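Speaker notes – Opening remarks, performers' briefing, Bustley Arts Evenings
Monday, July 1, 2019

Welcome performers and guests on behalf of the Bustley programme. Introduce Jirayu Khamphan, who will host both halves of the evening, and Yuzhen Song, who is stage manager. Pause for applause.

State the purpose of the briefing: the open stage returns after its break in April, and the rules for taking part have changed.

Sign-up. The list opens 90 minutes before the doors. There are 24 places. Acts may put down one name only, and groups count as a single act. Names are not held by telephone.

Length of acts. Each act has four minutes, including setting up. A lamp at the back of the hall is lit when two minutes remain. Mr Khamphan will come on stage at the end of the time allowed – please stress that this applies to everyone, the invited acts included.

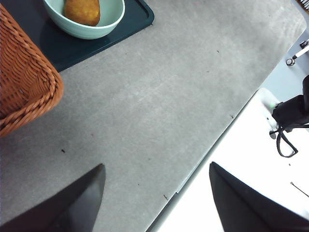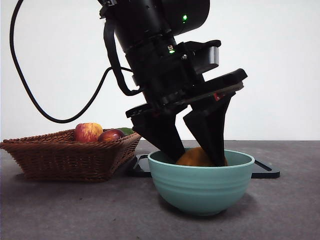 Music. Backing tracks must reach the sound desk before the first half begins. Performers should stay with the desk until their track has been played through once. Live instruments are welcome, but the house piano is not to be moved.

Content. Comedy, song, drag, spoken word and new work of any kind may be offered. Material unsuitable for younger guests belongs in the second half. Yuzhen Song will settle the running order and her decision is final.

Dressing rooms. The Holzer Room is for changing and the Drestia Room is for storage. Glitter is permitted in the Holzer Room only. Bags must be kept clear of the fire door.

Guest act. Announce that Brurnosine will close the evening with a new piece. Do not give its title.

Take questions from the floor. If asked about fees, refer the speaker to the programme office.

Close by thanking the front-of-house team, and invite performers to walk the stage before the doors open.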